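Informe de avance para la Fundación Govska: biblioteca y traducción de himnos de la parroquia
Última actualización: viernes, 18:40 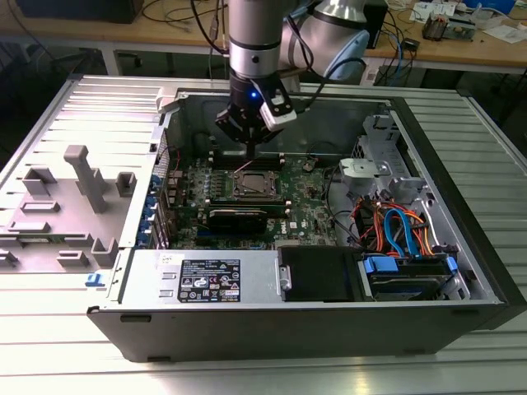 Torre Dell abierta, con la placa base a la vista.

Escribo deprisa, entre la reunión del consejo y el rezo de la tarde, así que perdonen el estilo. Va lo principal primero: el himnario bilingüe está más avanzado de lo previsto, la catequesis de adultos va con retraso y el dinero alcanza hasta agosto si no sube la imprenta.

Himnario

Total previsto, 1165 himnos y cánticos breves. Transcritos todos menos tres. Los tres que faltan son de la colección Wolde, las hojas están pegadas y Letay Kassa no quiere forzarlas. De acuerdo con ella. Los dejamos para el final, o fuera, ya veremos.

La traducción la lleva Tsehay Adugna, con revisión de Pauline Kershaw para la música. Ha habido discusión larga sobre los cánticos de Cuaresma: si se respeta la medida del verso, se pierde la repetición del nombre de Dios, que en el original vuelve al final de cada estrofa. Tsehay prefiere guardar la repetición aunque sobre una sílaba. Pauline dice que la gente tropieza al cantar. Probamos las dos versiones en vísperas, dos semanas seguidas. La de Tsehay se cantó peor pero la pidieron después. Nos quedamos con esa, con una nota para el organista.

Los salmos siguen la numeración hebrea. Sé que en el informe anterior puse lo contrario, fue error mío. Entre paréntesis irá la griega, para los mayores, que buscan el Miserere en el 50 y no hay quien los mueva de ahí.

Falta decidir el orden. Dos propuestas: por año litúrgico o por uso (entrada, comunión, difuntos, etc). El padre Gil-soo Gil se inclina por el año litúrgico. Yo también, pero el coro no. Pendiente.

Biblioteca

Catalogados 2767 volúmenes. Quedan los armarios del pasillo y una caja de sermones sueltos. Lo más antiguo que merece mención: un devocionario de 1890, encuadernación floja, con oraciones por los enfermos copiadas a mano en las guardas. Letay las ha transcrito y dos entrarán en el himnario como texto para leer, sin música.

Préstamos: funcionan los domingos después de misa. Lo que más sale son vidas de santos y los comentarios a Marcos. Lo que no vuelve, también los comentarios a Marcos. Hemos pedido dos ejemplares más a la librería Timero, con cargo a la partida de reposición.

El catálogo está en Flalard. Va bien para buscar por autor, mal para materias. "Penitencia" y "confesión" salen separadas y habrá que unirlas a mano.

Catequesis de adultos

Aquí el retraso. Estaba previsto terminar el ciclo sobre el Padrenuestro antes de Pentecostés y nos quedamos en "danos hoy nuestro pan". Dos motivos: Janka Murín estuvo fuera casi un mes cuidando a su madre, y el grupo pregunta mucho. No me parece mal que pregunten. La sesión sobre "hágase tu voluntad" se fue a tres tardes, con una viuda reciente en el grupo y nadie con ganas de cerrar el tema en falso. Janka lo llevó muy bien, conste.

Propuesta: seguir en otoño con "perdona nuestras ofensas", cuatro sesiones, mismo horario. No pedimos dinero adicional para eso, solo permiso para mover la fecha de cierre. Las fotocopias las paga la parroquia.

Gastos

Subvención recibida y gastado hasta hoy, en la hoja aparte. Resumen: papel y encuadernación de prueba, 1162 euros. Honorarios de revisión musical, pagados la mitad. Imprenta, nada todavía, el presupuesto caduca pronto y convendria firmarlo ya. Si Govska prefiere el pago en dos plazos, nos vale, pero necesito la confirmación por escrito.

No se ha tocado la partida de viajes. Pauline vino en autobús y no quiso que se lo pagáramos. Pedimos pasarla a encuadernación: los himnarios del coro se abren todos los días y la tapa blanda no aguanta.

Lo que necesitamos de ustedes

- Respuesta sobre los dos plazos.
- Visto bueno al cambio de viajes a encuadernación.
- Nueva fecha de cierre para la catequesis.
- Saber si el logotipo de la fundación va en la portada o en la última página. El consejo prefiere la última, sin ofender.

Mando pruebas de los cánticos de Adviento en cuanto Tsehay me devuelva las correciones. El siguiente informe, en agosto.

Comentarios

Rosario: En el funeral de mi hermano cantamos el de difuntos en la versión nueva. Gracias a Tsehay. ¿Se puede tener una copia ya, aunque sea fotocopia?

Un bajo del coro: Por uso, por favor. En año litúrgico no encuentro nada con las gafas puestas ni sin ellas.

Letay Kassa: Rosario, te dejo una en la sacristía. Y quien tenga el segundo tomo de Marcos, que lo traiga el domingo.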